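Jouko Hakala has been teaching laundry tasks to the robots at Grallus since May. He does most of it by remote control, sitting at a desk with a handle in each hand and a screen in front of him.

"You do the task slowly and the robot records its own joints," he says. "Then you do it again. A good session is 30 runs, and I throw out the ones where I hesitated."

The current task is storage: pull a gray bin from the shelf, fill it, put it back. Hakala wants 500 clean runs before any training starts.
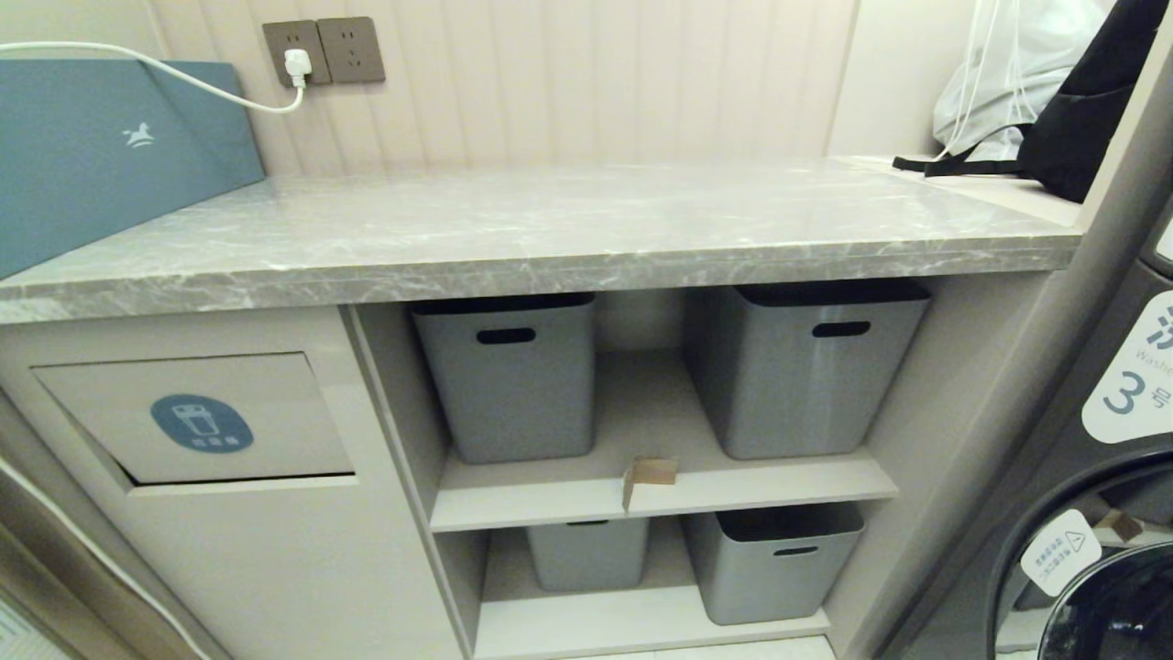
He tried guiding the arms by hand first. It was quicker to learn, he says, but his own sleeves kept getting into the recordings.

"With the handles you only know what the robot knows. If I can't find the slot in the bin on my screen, the robot won't find it either."

The lower shelf gives him the most trouble. The wrist has to turn early, and new operators turn it late. Hakala makes them practice that one move for a full morning.

Asked what he would change, he mentions the delay on the left handle. "I've reported it. For now I just move slower on that side."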